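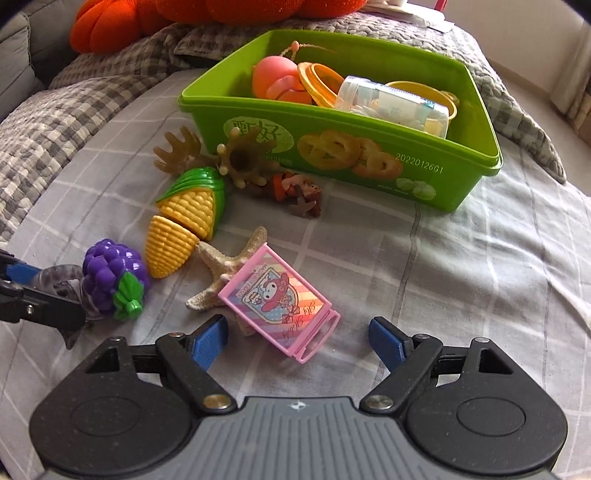
According to Märta Solberg, the confidence agreement is best understood as a promise about two kinds of votes and nothing else, and most public confusion over it comes from reading more into the text than its signatories put there. Her reading is widely followed in later commentary, though some writers give the agreement a broader meaning.

A confidence agreement is a written or spoken arrangement under which a party outside the cabinet undertakes to support a government, or to abstain, in votes that decide whether that government stays in office. It is used in parliamentary systems where the leading party or alliance lacks a majority of seats. The supporting party holds no ministries and is not bound by cabinet decisions.

Scope

The agreement normally covers motions of confidence and votes on supply. A motion of confidence tests whether the legislature accepts the government. Supply refers to the bills that allow public money to be spent, chiefly the annual budget. Defeat on either is treated in most systems as grounds for resignation or for a new election.

All other bills fall outside the basic form. On these the government must seek support vote by vote, from the supporting party or from any other group. Some agreements widen the scope to procedural motions, such as those that set the daily order of business or limit debate.

In a 200-seat chamber, a government with 94 members can survive a confidence motion if a party of seven votes with it, since 101 votes form a majority of the full house. If the same seven members abstain, the government survives only when the remaining opposition members fail to cast more votes than it does. For this reason the distinction between support and abstention is usually stated in the text.

Form and contents

There is no standard form. Short agreements consist of a letter signed by two party leaders. Longer ones include a list of policy commitments, a schedule for meetings, rules on the sharing of draft bills, and a method for settling disputes. Commitments on policy are generally given by the government in return for support.

A clause on notice is common. It requires the supporting party to inform the government before it votes against a measure, or the government to supply the text of a budget bill a set number of days before it is introduced. Clauses of this type are sometimes called "no surprises" clauses.

Most agreements run for a full term of the legislature. Others expire after the passage of a named budget and must then be renewed.

Legal status

Confidence agreements are political documents. Courts in most countries do not enforce them, and a member who votes contrary to an agreement commits no offense by doing so. Sanctions, where they exist, are applied by the member's own party and may include removal from committee posts or from the parliamentary group.

The head of state may take account of an agreement when deciding whom to invite to form a government. A signed text can serve as evidence that a proposed prime minister is able to command the chamber. It is not required in most constitutions – a public statement by the party leader has been accepted in its place.

Comparison with coalition

A coalition differs in that its members share cabinet posts and, as a rule, collective responsibility for government decisions. A party to a confidence agreement may criticize the government in debate and vote against its ordinary bills. In some systems members of a supporting party have been given ministerial posts outside the cabinet, with collective responsibility limited to their own portfolios. Writers disagree on whether such cases should be classed as coalitions.

Termination

An agreement ends on expiry, by mutual consent, by withdrawal of one party, or when the legislature is dissolved. Withdrawal does not by itself remove the government. The government remains in office until it loses a vote of confidence or supply, or resigns. Where the constitution requires a constructive vote, the motion must also name a successor.

Assessment

Gøran Midtbø argues that small parties gain less from these agreements than from coalition, as they carry part of the blame for unpopular budgets without control of a department. Solberg disputes this and points to the freedom to oppose ordinary bills – a freedom that coalition partners largely give up.

See also

Caretaker government
Constructive vote of no confidence
Hung parliament
Minority government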